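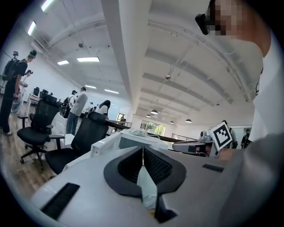
Clutham open-plan office: light readings and room notes

README for the Clutham folder
Last edited 28/08/2025
Kept by Samira Zoubi

What is in this folder

Light readings taken at desk height in the main office at Clutham, with notes on the ceiling, the lamps and the use of the room. The readings were made in July, before the autumn desk move, so that the new layout could be planned from measured light levels. Anyone choosing a desk, ordering task lamps or changing tubes should find what they need in these files.

Files

readings.csv holds one row per reading. There are 72 rows.
points.csv lists the 16 measuring points, each with its distance from the door wall and from the window wall.
fittings.txt describes the lights and how they are switched.
plan.pdf is the floor plan with the points marked. It was redrawn from the landlord's plan and the kitchen corner is slightly out of scale.

Columns in readings.csv

point: the number used in points.csv and on the plan
lux: the meter reading, whole numbers only
panels: on or off
pendants: on or off
blinds: up, down or part
note: free text, mostly empty

Some points have more readings than others. The busy end of the office was measured whenever a desk was free, and the points by the printer were repeated after the blinds were cleaned. Do not average the whole file without grouping by point first.

The room

One long room, white walls, white vaulted ceiling. The central beam is white as well, and there are curved ribs across the ceiling. The general light comes from rectangular fluorescent panels set into the ceiling. Dark dome-shaped pendants hang deeper in the room and are switched apart from the panels.

The pale surfaces throw a fair amount of light back down, which helps on dull days. They also make the room look more evenly lit than the meter says it is. Trust the readings over your eyes when placing a desk, particularly along the inner wall.

How the readings were taken

We used an Erdem hand meter, laid flat on the desk with the reader standing well back. Panels were left on for ten minutes before the first reading of the day. Where a monitor was in use it was turned away. People carried on working during the readings and a few notes mention it.

Known problems

Point 7 was moved by half a metre when a cabinet arrived. The earlier rows are marked "old 7" in the note column and the position in points.csv is the later one.

Cloud cover was not recorded. With the blinds up this matters a good deal.

Two rows have no pendant value. They were left blank.

Related folders

The Trodurard folder has the sound readings for the same room, using the same point numbers. Carnano is the desk move itself, with the seating list and furniture orders.

Changes

Version 2: point 7 corrected, blinds column added, plan replaced.
Version 1: first set of readings.

Use

Free to use within the company. Send corrections to Samira with the point number and, if possible, a fresh reading.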